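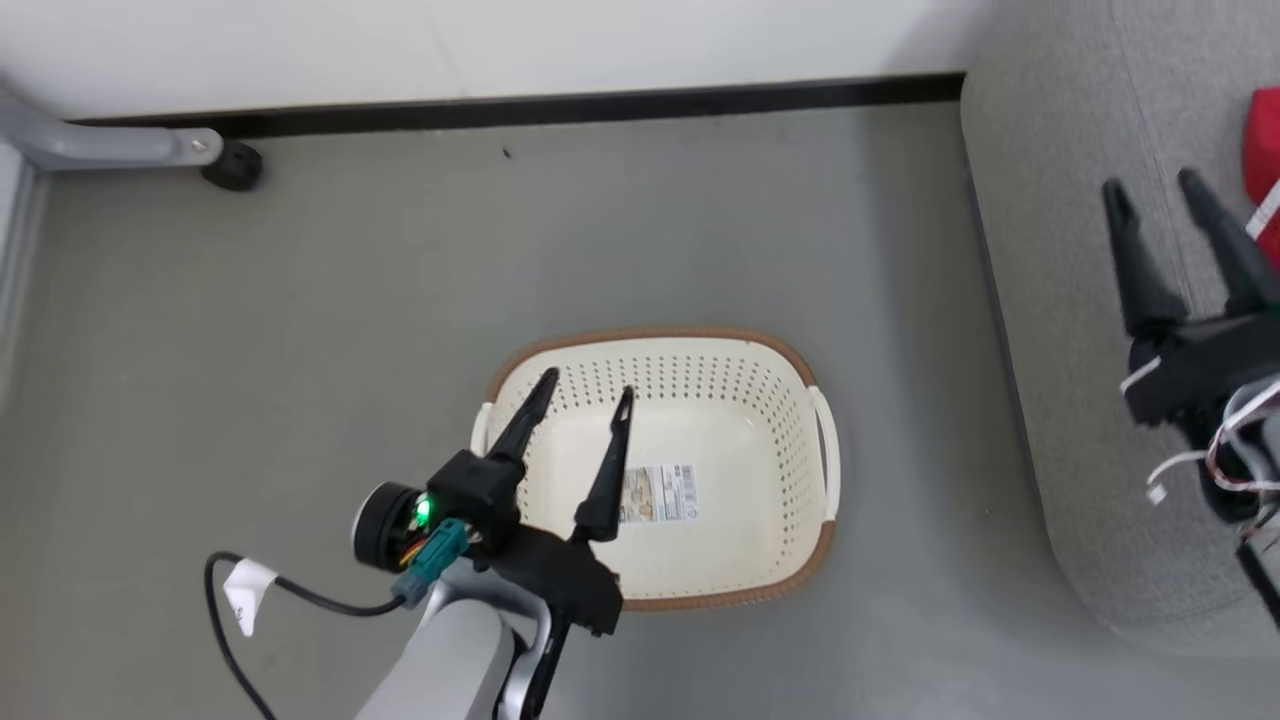 Mostafa Ramadan asked whether the cable slack has to be set again every time the fingers come off, or only when the wrist module has been moved. Every time, in my experience. Taking the fingers off means handling the gripper body, and the cable gets pushed around while you do it. The check takes a couple of minutes and is step 5 below.

This page covers the routine service of the grippers on the two-arm cell at Stalness, the one we use for picking up and moving household containers. It replaces the older Vultbridge notes, which were written for a single arm and have the connector on the wrong side.

What you need

Hex keys, the short set and the long set
A torque screwdriver
A lint-free cloth
Spare cable ties and blank white tags
A plastic basket with handles, empty

Keep a basket back for this job. A full one hides the fingertips, and a handle is a good test of how the gripper closes on something thin.

1. Park and power down

Bring both arms to the service pose with the grippers open. Do not leave anything in the fingers. In the Roltis panel choose Hold, then Motor Off, and wait 30 seconds before you touch an arm. The electronics can stay powered for steps 2 and 3. Put the panel key in your pocket.

2. Look at the indicator

On our wrist modules, steady green means the module is powered and talking to the controller. Blinking green means it is powered but has lost the link. If it is blinking, go to step 4 and look at the connector first. Most lost links on this cell have been a connector that was not fully home.

3. Clean and check the fingers

Wipe each finger from the base to the tip. Look for nicks on the narrow end, on the inside face especially, and run a fingernail along it. A nick you can feel will catch on ribbed or perforated plastic. Swap the fingers as a pair, even if only one is marked.

If you are swapping them, turn the electronics off as well. Start all the screws by hand before tightening any of them. Set the torque screwdriver to the value on the card inside the cell door.

4. Check the connectors and loose leads

Turn the electronics off if they are still on. Press each connector in until it stops. Pull lightly on the cable, never on the single wires. Any lead that ends in a free plug should be looked up on the wiring sheet. Some are spare and some are not, and they look alike. Tie the spares back along the arm so they can't swing into the work.

5. Set the slack

The cable needs enough slack for the wrist to turn both ways without pulling on the connector. Too much and the loop snags on basket rims. With the power still off, turn the wrist by hand to one stop and then the other, watching the connector. It should not move at either end. Rewrite the tag if it has faded. Tags on this cell carry the cable number only.

6. Test

Step out, close the door and power up. Load program 397, which runs at low speed. It brings one arm over the basket, closes on a handle, lifts, lowers and lets go, then does the same with the other arm. Keep a hand near the stop button for the whole first pass.

Watch the fingertips as they go down inside the wall. They should clear the bottom. If one touches, stop and check that the finger is seated before you change any offsets. Kenneth Leckie keeps the offset file and wants to hear about changes before they are saved.

If the program stops with fault 197, the gripper did not reach its open position. Look for a cable tie caught behind a finger base.

Parts

Fingers come from Cherkaoui and are sold in pairs. We reordered in May and the screws were a different length from the old ones, so keep each set in its own bag.

Last changed 15/01/2026: step 5 rewritten, fault 197 added.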